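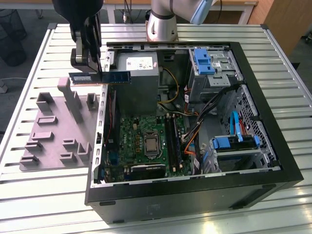

Green stick over the open Dell tower, case on its side

Search the list archive Search Advanced

Re: Worth putting more memory in the old towers?

On Jan 23, 2022, a list member wrote:

> We have 26 of the old black Dell towers at the Drolstead site and the
> plan is to max out the memory in every one and keep them going. Szalai
> quoted 2,532 for the lot, sticks only. It's a five-minute job per
> machine and they'll feel like new. Can anyone see a reason not to?

I can see a few.

"Feel like new" is what people said at Gornumden when we did the same thing, and I never saw a before-and-after number from anybody. If the machines are short of memory, fine, more memory helps. Are they? Has anyone sat down at one with the usual programs open and looked at how much is in use? I'd want that from two or three machines before spending anything.

Five minutes I also doubt. With the side off and the case lying flat, the slots are easy enough to see, just to the right of the processor. Then look at what else is in there. The yellow and black power wires come down from the power supply toward the board, and the orange and red drive cables run close by the slots. I like to get those held back before a stick goes anywhere near. Both clips open, notch lined up, push until the clips close. Count on longer for the first few, and that's before you put the side back on and wait for it to start.

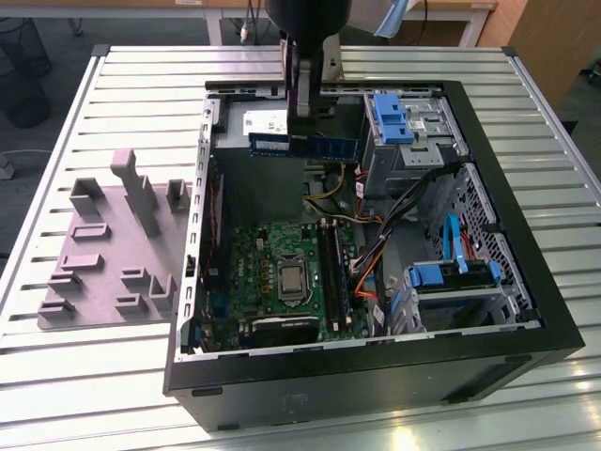

Blue stick, same kind of job, memory slots still empty

The other thing is mixing. Green board or blue board on the stick tells you nothing, so please let's not have the color argument again. What counts is the type, the size and the speed on the label, and whether the tower will take it. At Gornumden we bought a box of mixed pulls and 9 of them were no use to us. The seller, Vultholm, was decent about it, but the return postage was ours.

Has Szalai said whether these are new or pulled? The quote doesn't say, at least not the bit you pasted. I had a price of 2,225 from Vultholm for the same number of machines – used, tested, short warranty – and I wasn't convinced by that one either.

And nobody has mentioned the drives. If those towers still have the original hard drives in the bay, I'd bet that's where the waiting comes from. Try one machine with a solid state drive and the memory it has now, and one with more memory and the old drive. Let whoever uses them every day pick. I'd hold the order until then.

If you do go ahead, power cord out first, and touch bare metal on the case before you pick up a stick.

Last updated: January 2022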